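Ticket: Family tree search drops great-aunt's school records
Opened by: Thu Ninh
Status: Waiting on customer

May 20, 2024

Hi again! So I'm putting together a little biography of my great-aunt, who taught at the girls' school in Umholm and was in and out of political meetings most of her life, and the Elivo archive search has stopped finding her. In January I typed in Pearce (her married name) and got 35 results, school registers mostly, plus a couple of letters. Now I get 2. Same spelling, same login, same everything as far as I can tell.

What I've tried so far:

1. Logged out and back in. No change.

2. Searched her maiden name, Sarker, and got over 1,000 hits, which is the whole county I think. I gave up after page 9.

3. Cleared the date filter. It had been set to stop before she started teaching (my fault, maybe?) and that brought back a few registers, but none of the letters.

4. Switched to another browser. The letters still don't show, and the thumbnails load slower.

5. Opened an old bookmark to one of the letters. It works! So the letter is still in there somewhere, the search just won't give it to me. 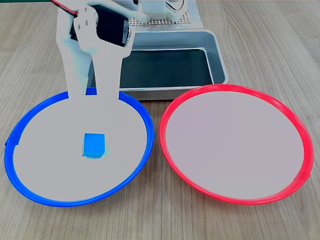 Reply from Iara Bustos, archive support

Hi Thu, thanks for all the detail, the bookmark was a big help. The letters were moved into a new collection called Private Papers, and that box is unticked on older accounts. Go to Settings, then Collections, tick it, save, and run the Pearce search again with the dates left blank. Could you let me know how many results you get? I'll keep the ticket open until then.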